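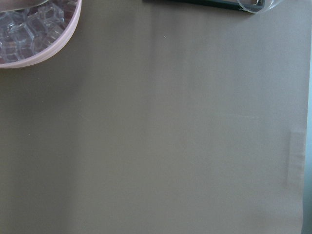
Zesdale Beverage Prep, Line Staff Log

November 30, 2023

Opened station 2 at the usual time. Pink bowl filled with ice and set at the upper left of the mat. Clear cup at the upper right. The gap between them stays bare so the arm has a clear path.

Ran 111 cups before the lunch break. Stops: 3. One was mine, I leaned past the line to reach a towel. The other two were ice picks that came up short, and the program waited for me to clear them. Total time lost was 24 minutes, most of it on the second short pick, when the restart would not take and I had to call Gristbridge and sit on hold.

The mat needs replacing. There are light scuff marks right of center and specks show up on it all day. I asked for a spare in October. The order went through Flostham and the status still reads "processing."

Change in the work, as I see it after two months. Before, I scooped and poured for the full shift and my wrist was sore by the end of it. The wrist is better. My feet are the same. What I do now is fill bowls, set cups, wipe down, watch, and write up stops. The watching is harder than I expected. Scooping let my mind go somewhere else, and I could talk to whoever was on station 3. With the arm running I have to keep my eyes on it, so we talk less. We have started taking the afternoon break together to make up for that.

Hours are unchanged so far. The Lamont site went from four people on prep to 2 when their arms came in, with the others moved to receiving. We were told at the shift meeting that there is no such plan for us before spring. I wrote down the wording. Pay grade for arm attendants has not been settled, and I am still on the old prep rate with the new duties added. Will bring it up again Monday.

Afternoon was steady. Refilled the bowl more often than the sheet calls for. Cubes that sit too long stick together and then the scoop will not go in. The sheet should be changed to match. I put that in the margin and signed it.

Left station 2 powered down, mat brushed, bowl in the wash. Need a new pen for the clipboard.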